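4.3 Print that stands up

We now turn to the part of the Brokurham survey that gave us the most pleasure, the things with spines. The survey logged 2766 printed items across six sites. Of these, 492 were kept upright by habit, meaning that the owner, asked to put the item back, stood it on end without being told to. This was more than we had expected from the Kristiansen pilot, where magazines in particular lay in heaps and slid off one another whenever a drawer was opened.

What makes a magazine stand? A single issue can't do it alone. It needs neighbours, or a wall, or a file of some kind. Put a run of issues together between stiff covers, or into a box, and the same paper behaves like a book. It gains a face that can be read from across a room, it can be lifted in one go, and it takes up a strip of shelf instead of a patch of table. Several people in the survey spoke about their bound runs with real fondness (and so, by the end of the fieldwork, did we!). Ivar Viklund, who did most of the interviewing, noted that people would name a loose magazine by its cover picture and a bound one by the words on its side.

The lettering itself deserves more attention than it has had in work on home storage. On a spine in English, words are normally turned on their side and the reader tilts their head. Chinese can be set straight down, one character under the next, each the right way up, and this suits a tall narrow face wonderfully well. The title keeps its full size and is legible while the item stands. We coded five features of every upright item: height against width, ground colour, direction of lettering, number of sizes of type, and whether the words told the reader that the item was a collected edition. The last of these matters a good deal to anyone sorting a mixed shelf. In the Chinese items the note was often just the three characters 合订本, "bound volume", and our sorters came to look for them first.

Ground colour was harder than it sounds. White items on white or near-white surfaces were the ones most often missed in the first pass, and Amber Segers went back through the whole set in June to correct them. 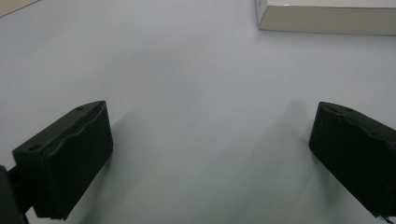
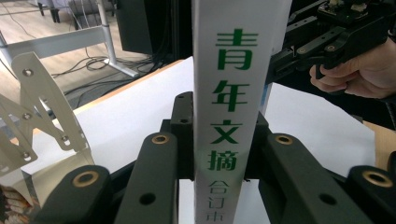

Figure 6. First: a pale, smooth surface with a faint lavender-grey tint. Second: a tall white box with 青年文摘 set vertically in green and 合订本 in smaller, thinner characters beneath.

Once the second pass was complete, we asked two readers, Trygve Granström and Angus Donnelly, to sort the upright items by look alone. Neither reads Chinese. Both put nearly all the collected editions together, and both said they had gone by the change in type size between title and note. Granström also grouped by colour of lettering, which split one long run into two and then, to his delight, turned out to match the way its owner kept it at home.

Where the sorters disagreed, the item was usually a thick single issue with a flat spine. Such things sit awkwardly between the two classes. They will stand if pressed from both sides and slump if a neighbour is taken away, and owners were as divided over them as our readers were. At the Trollcombe site one household kept them flat on top of the upright row, a habit we saw nowhere else and have given its own code in the Grunard scheme.

We did not record weight. Ragnvald Hovland has suggested that it would separate the flat-spined issues from the true bound volumes at a stroke, and a small set of scales has been added to the kit for the next round of visits.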